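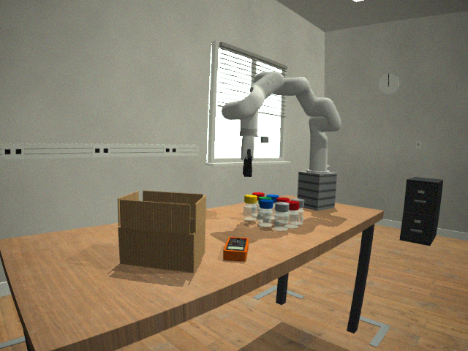
I am making a table runner for my sister in linen with a border in drawn thread work, and I have a problem with the corners. My work table is long and wooden, and on the left of it stands an open cardboard box with the flaps up, where I keep the pieces that went wrong. Now I am afraid the runner will go in the same box. I pulled out the threads on all four sides, and where two borders meet I have an empty square with nothing to hold it. The book I use (an old one from the library in Ullcombe) shows the corner filled with a kind of spider web, but it explains it in one sentence only. I tried it on a small sample and the web pulls the edges in, so the square looks like a star. The fabric is an even-weave linen and I stitch with pearl cotton, size 8. Did I cut too much? Can I still save it? I would like to finish it in March, for her birthday.

**Posted by Horeo, Feb 23, 2023**

---

**Rodel Tan**

You did not cut too much. An open corner is normal when the threads are withdrawn on both sides, but it must be secured before you fill it. I think you started the web too early.

First work buttonhole stitch around the two outer edges of the square, with the stitches close together. Make each stitch over 2 threads of the fabric, or over three if your linen is very fine. Then do the hemstitching on the long sides, so that the bars next to the corner are already in their groups. Only after this you put the diagonal threads of the web.

About the star shape: this comes from tension. When you lay the diagonals, keep the linen in a hoop or tack it on a piece of stiff paper. I use paper, as my hoop leaves a ring that I can never iron out completely. The diagonals should lie straight but they should not pull. If you lift the needle and the edge of the square moves, it is too tight – take it back and do it again.

When the diagonals are fixed, bring the needle to the center and weave over and under. I usually go around 4 times and then I look. A bigger web can be pretty, but it is also heavier, and on a narrow border it looks like a button. To finish, run the thread along the last diagonal and hide the end behind the buttonhole stitches.
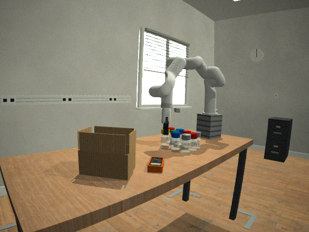
Should the corner be filled before or after the hem is turned?

After the hem is turned and tacked. The buttonhole stitches can then go through the folded hem too, and the corner becomes much stronger.

For your sample that is a star already, cut the web away with small scissors and try again on the same square. The linen will forgive this one or two times.

---

**trevor**

just sew a little square of lace behind the hole. did it on 16 napkins and they all went through the machine fine

---

**Fillville Stitcher**

I agree with most of what Rodel wrote, but for a first runner I would choose a simpler filling. Lay only the two diagonals and one straight thread each way, then tie them in the center with a knot. It has less thread in it, so there is less to pull.

Also check the thread. Size 8 can be too thick if your border is narrow. I changed to size 12 for the corners only and kept the 8 for the hemstitching, and the two sizes look good together. Buy both in the same shade and from the same maker, my first whites did not match and in daylight it was easy to see.

Wash your sample before you decide. Mine looked quite bad from the needle, and after washing and pressing face down on a towel the web became flat by itself.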